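Mud, mayflies and a great deal of patience: a conversation with Homa Asadi

By the time I reach Homa Asadi on the phone she has already been up to her knees in the Terkum since a little after six in the morning, and she is in an excellent mood about it. "The light was low and I could see right down to the gravel," she tells me. "I should have been writing a report, but you don't waste a morning like that."

Asadi is a stream ecologist, and for the past five years she has been working out what happens to small rivers when road salt washes into them at the end of winter. She grew up near the coast and came to fresh water fairly late, after a summer job sorting insects under a microscope for a professor who (she laughs about this) paid mostly in sandwiches. She has never quite left the insects behind. Her study follows young mayflies, the flat, bristly little creatures that cling to the undersides of stones, and what she wants to know is how they cope when the water around them turns salty for a few days and then goes fresh again.

"People think of salt as harmless, and I understand that, we put it on our eggs," she says. "But a mayfly that has lived its whole life in soft water has to work terribly hard to keep its body in balance when the salt goes up. It may not die. It may just eat less and grow less, and then you have a small adult that lays fewer eggs, and you'd never see any of that by looking at the river for an afternoon."

Her team visits four stretches of the Terkum, starting above the village of Troltstead, where there is hardly any traffic, and ending below the highway bridge at Bilari. At each one they turn over stones, brush whatever is living there into a net, and measure the salt in the water. The busiest month is April, when the last of the snow goes and the ditches run into the river all at once.

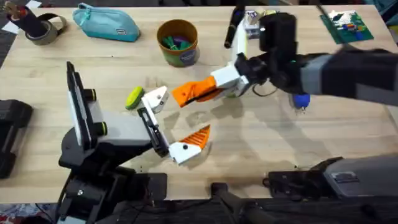
Last spring they collected 3057 mayflies, every one of which had to be measured from the front of the head to the end of the body. Most of that job fell to Fatemeh Soltani, a graduate student who joined the group after studying chemistry and who, by her own account, couldn't have told a mayfly from a stonefly when she arrived.

"Count the tails, that was my first lesson, and then Homa showed me one that had lost a tail," Soltani says when she comes on the line. "So then I learned to look at the gills!" She remembers the week the Bilari samples came in as the moment she began to believe in the project. The animals from below the bridge were smaller than the ones from upstream, and she measured the first tray twice in case she had made a mistake.

Asadi is careful about how much to read into that. The river is warmer and slower at Bilari, she points out, and there is a farm on the east bank, so salt is only one of the things that could be holding the mayflies back. To pull those apart, the group has started keeping young mayflies in tanks of river water, with salt added to some and left out of others, for up to five weeks at a time. The tanks are named after rivers the students would like to visit, and there is apparently some rivalry between them.

I ask whether she would like to see towns stop salting their roads, and there is a long pause while she thinks about it. "No, I drive on those roads too," she says. "I'd like us to use less where less would do. There's a hill outside Troltstead that needs it, and there's a flat parking lot at Bilari that gets twice as much as the hill. I would start with the parking lot."

She has been saying so at evening talks along the valley, usually with a jar of live mayflies that gets passed from hand to hand. The children ask the best questions, in her opinion, and a girl at the last one wanted to know whether mayflies get thirsty. Asadi spent most of the drive home thinking about how she should have answered.

The next round of sampling will take in the Naseri, a smaller stream that joins the Terkum from the west and has never been looked at closely. Soltani has already walked most of it with a notebook, and found that the only good way down to the water is through a field with a very curious horse in it. They plan to bring apples.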